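Hesmont council: should the independents go in with the largest group or stay out?

millrace_road
Starting a new thread as the results one has wandered off into bin collections. We now have a council of 32 with no group holding a majority, and the seven independents are being courted by both sides. The annual meeting is in June and a leader has to be voted in then. My ward is Biren, and both of our councillors are in the independent group. Neither of them said a word on their leaflets about going into a coalition. I would like them to stay out and vote on each item as it comes. What do others think?

oldtollhouse
They can't stay out in any real sense. If they abstain on the leadership vote the largest group walks in, and then it runs everything with no written terms. At least with an agreement you can wave it at them when they break it.

northbank32
Agree with oldtollhouse. A deal on paper is better than a nod in the corridor. What I want to know is what's in it. The talk in the Sproģis café is that they have been offered planning and one cabinet seat, and that somebody asked for highways as well and was told no.

millrace_road
Talk in the Sproģis is not much to go on. Last year it had the swimming pool closing by Christmas and the pool is still open.

But take it as true for a minute. Planning sounds grand and it's the worst thing to be handed. You get the blame for every extension and you can't follow a line on individual applications anyway, it has to be decided on the merits. If I were the larger group I'd give planning away with a smile. The one that matters is finance. Whoever has finance writes the budget, and the rest of the cabinet goes asking.
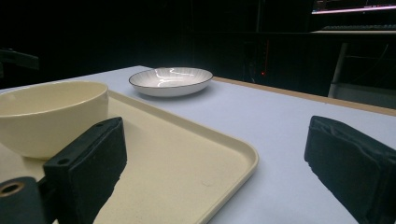
The other thing is the length of it. A deal that runs the full term ties our two to four budgets they haven't seen. If they must sign, then make it one year and come back with it at the next annual meeting. The larger group will say that's unstable. It would be, a bit. I can live with that.

ferrysteps
One year deals mean nine months of work and three months of haggling. We had that under the old district and nothing got built. The depot move sat on a desk the whole time.

oldtollhouse
The depot move sat on a desk because the lease on the Homov site wasn't settled. That was nothing to do with who was in charge.

ferrysteps
It was partly to do with it. The lease could have been signed that winter. It went to full council, got sent back, went to scrutiny, got sent back again. A group with a majority would have got it through in one go.

oldtollhouse
And we'd have had a bad lease. The first draft had the council paying for the access road. Scrutiny did its job.

saltpan_lane
I've read the minutes on that and you're both half right. The access road was in the first draft and scrutiny did take it out. But the second time it was sent back was over parking spaces, and that cost us four months for very little.

Back to the question. I voted independent because I did not want the group leaders deciding everything before the meeting. If the seven sign up to a whip then I've been sold something else. Confidence and supply would do me: back them on the leadership vote and the budget, free on everything else.

northbank32
What does free on everything else mean when the biggest things all come through the budget anyway? Library hours, youth club grant, road patching, the lot. You'd be free to vote on the colour of the benches.

saltpan_lane
Not so. The local plan isn't in the budget. Nor is licensing, nor the boundary review response. I'd rather they kept their hands free on the local plan than on anything else, seeing what is proposed for the fields behind Biren.

millrace_road
That's the best argument on here so far and I'm coming round to it. The local plan is what people on my road ask about.

I tried to explain the seat numbers to my sister at the weekend and made a mess of it, so here is another go for anyone who finds it muddling. She thought the seven must be in charge because both sides need them.

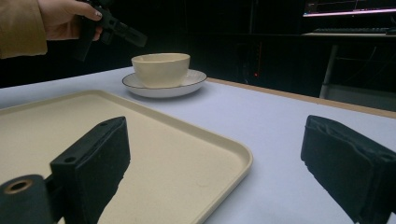 The seven have a veto and very little else. They can stop a leader being elected and they can bring a budget down, but they can't pass one line of their own without most of the chamber under them. Think of the cup in the middle of the saucer there. It's the thing you look at first, with the saucer's thin dark line going round it like a target, but everything it stands on belongs to the saucer. So when people say the independents should demand this and demand that, I'd ask who is going to vote for it. They should pick three things, get them in writing, and leave the rest alone.

ferrysteps
Which three?

millrace_road
Mine would be the fields behind Biren taken out of the draft plan, committee chairs shared out by group size, and meetings starting at 7 pm so people with jobs can attend. The last one costs nothing.

oldtollhouse
It costs officer overtime. I'd still back it.

On the fields, they can't just be taken out by a coalition deal. It has to be justified on planning grounds or the inspector puts them back in, and then you've wasted a year. What the deal could say is that the site assessment gets done again, with the flood maps brought up to date. That's a promise somebody could keep.

saltpan_lane
Fair point, and better wording than ours. If anyone is going to the residents' meeting at Biren hall, please raise it like that. If we ask for the fields to be struck out they'll tell us it isn't possible and that will be the end of it.

northbank32
I still say take the cabinet seat. One person in the room hears things early. Everybody here is talking about keeping hands clean and the other lot will happily fill the chair.

ferrysteps
One person in the room is also bound by what the room decides and can't speak against it afterwards. I've changed my mind about plenty but not that.

millrace_road
I'm going to email both of mine tonight and ask three plain questions: are you in talks, will you publish the terms before the vote, and will you be whipped on the local plan. I'll post the replies if they don't mind.

northbank32
Ask about highways too. The bottom of Ferry Lane is a disgrace.

Hesmont Talk | Contact the moderators | Forum rules | © Hesmont Talk, posts remain the property of their authors | Back to top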